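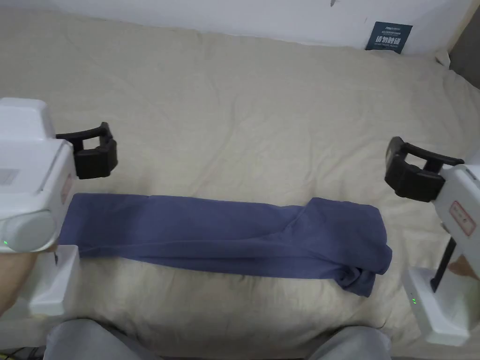 The Winter Coat

By the time the bus let him off at the bottom of Zimau, Kristaps Rozīte had been rehearsing his apology for so long that he had worn it smooth, and now it said almost nothing at all. He stood on the curb with his one bag and his bad umbrella and looked up the hill at the houses. They looked back with their lamps on, the way they had every December of his childhood, and he thought that he might just have a cup of coffee first.

The Rimkutė bakery was still on the corner, thank goodness. It had the same bell over the door and the same tray of poppy seed rolls in the window, and behind the counter was a girl he had never seen before in his life, who told him the coffee machine was broken but that she could make him tea if he didn't mind it strong. He didn't mind. He sat by the radiator and drank it (it was very strong) and ate two rolls, and then bought four more in a paper bag, because it's easier to knock on a door when you have something to hand over.

His aunt's house was the yellow one with the crooked gate. He had lived there from the age of nine, after his mother went to work in the city, and he had left it at twenty with his aunt's best wool coat over his arm. She had lent it to him for an interview at the Ristex mill. It had been his uncle's coat, and his uncle had been dead by then for three years, and she had brushed it herself on the back step and sewn on a button that nearly matched. Kristaps got the job. He wore the coat through that winter and the one after, and then he moved to the coast for better money, and somewhere in the moving, between one rented room and another, the coat was lost.

He had meant to write and tell her. He had meant to do it properly, with the money for a new one folded into the letter, and for a while he kept 100 in an envelope for just that purpose. Then the rent went up and the envelope was needed, and after that it seemed to him that a letter with no money in it would be worse than no letter. So there was no letter, and a year went by, and then a great many of them, until he was a man with gray in his eyebrows who sent a card at Christmas and never once mentioned coats.

"You'll let all the heat out," said his aunt, when she opened the door. She was smaller than he had left her, and she had on two cardigans. She looked at his face for a good long time and then she looked at the bag. "Are those poppy seed?"

"They are."

"Well, come in, then."

The kitchen had been painted, but the table was the same, with the burn at one end where he had once set down a pan of sugar. She put the rolls on a plate and asked about his knees and his work and whether it was true what they said about the price of fish. He answered everything. He heard himself telling her a long story about a neighbor's goat, which he had told a dozen times to other people and which had never before gone on so long, and all the while the apology sat in his mouth like a plum stone.

"You've got something to say," she told him at last, "and I wish you'd say it, because I don't care for goats."

So he said it. It came out in the wrong order, with the envelope first and then the rented rooms, and the button, for some reason, twice. When he was finished he looked down at the burn on the table and waited. The clock over the stove went on with its business.

His aunt got up, with one hand on the back of the chair, and went down the hall. He heard a drawer stick and then give. He got up to help her and she called out that he was to stay where he was, so he sat down again. 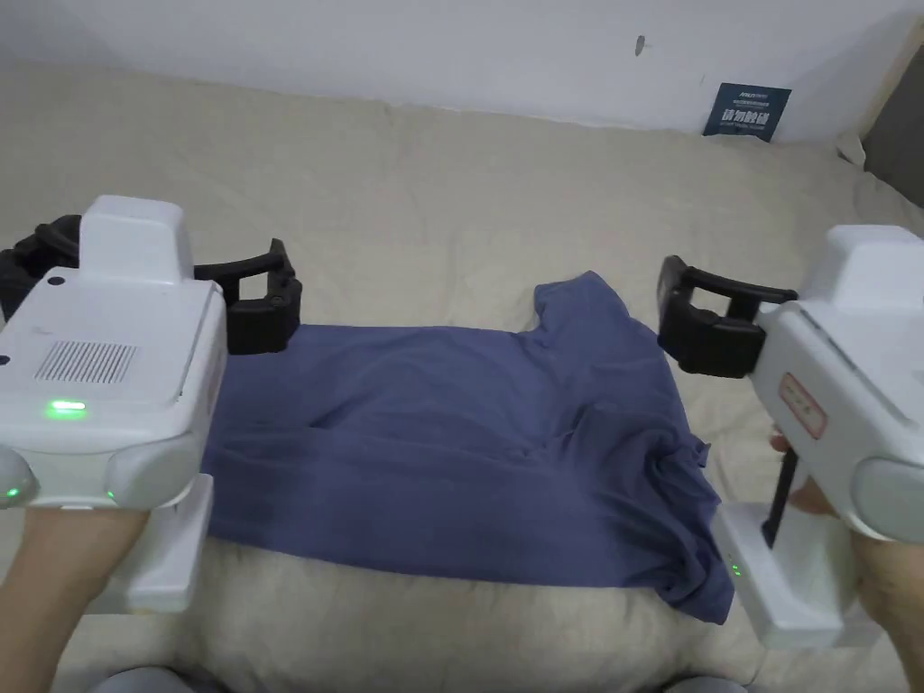
What She Kept

She came back with a biscuit tin. It was the red one, the Fudico one with the skaters on the lid, and he remembered it from when it had held pencils. She pried it open with a butter knife and tipped it out onto the table, and what came out were buttons, all sorts, shell and horn and plain black. She stirred through them with one finger, taking her time about it, until she had the one she wanted.

"There," she said. "That's the real one. It was down the side of his armchair. I found it the week after you left, and I was so cross. I'd sent you off to the mill with a brown one."

He picked it up. It was dark green, nearly black, with a little rim.

"I never noticed it was brown," he said.

"I did. I thought of it every time I pictured you in that interview. I thought, they'll look at that button and think nobody takes care of him." She sat down heavily and took the last of the rolls. "I hated that coat, you know. It weighed as much as a sheep, and it smelled of one too when it rained. Your uncle won it off a man at cards and wouldn't hear a word against it. I was glad when you took it."

"You brushed it for an hour."

"It needed an hour!"

He laughed then, and so did she, and she had to take off her glasses and wipe them on the inner of the two cardigans. Outside the rain had started up again. She told him the back bedroom was made up, and that it had been made up since his card came, and that the window in there still had to be propped with a spoon.

He slept badly and happily, as people do in beds they have grown too long for. In the morning he mended the gate, or at least he made it crooked in the other direction, and she stood on the step in her slippers and told him how to do it. When he went in to wash his hands he found his jacket hanging on the back of the kitchen chair. It was a thin thing, hardly fit for the season, with a zipper all the way up and no use for buttons whatever. She had sewn the green one on anyway, just inside the collar, with four times more thread than it needed.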